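To: Anetti simulation data list
From: Esko Rautiainen
Date: 14th September
Subject: Re: Drawer and storage box tasks, collection rules

Dear colleagues,

Thank you to those who replied to the draft rules. The question below was raised by more than one site, and the answer applies to all of them.

Fergal Ó Riain wrote:
> At Bustemach we have finished 208 episodes in the simulated room with
> the storage box stacked on the wooden drawer unit. In 19 of them the
> gripper touches the box while the operator is lining up on the handle
> of the upper drawer. The drawer is then opened as instructed. Should
> these be deleted, or kept and marked? The draft does not say.
> We would also like to know whether the arm may start close to the
> stack, or must always return to the home position first.

Episodes of this kind are to be kept. Please enter "contact, other object" in the notes field and leave the success label as it stands. An episode should be marked as failed only if the box leaves the drawer unit or the drawer is not opened within 60 seconds.
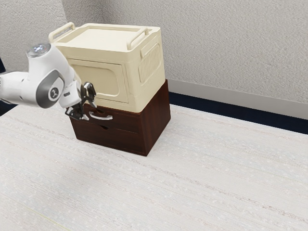
On the second point, both starting positions are permitted, provided that each is recorded under its own task name. Sites that have already mixed the two should separate them before the next upload. The Mittal script reads the first joint values of each episode and will do this without manual review.

The lower drawer has a recessed finger slot in place of a handle and remains outside the present round. It will be treated as a separate task from February, when the Zumico team has completed its grasp settings. Episodes already collected for it may be stored locally but should not be submitted.

Version 2 of the rules will include the above wording. Objections should be sent to this list and not to me individually.

Regards,
Esko Rautiainen
Data coordination, Anetti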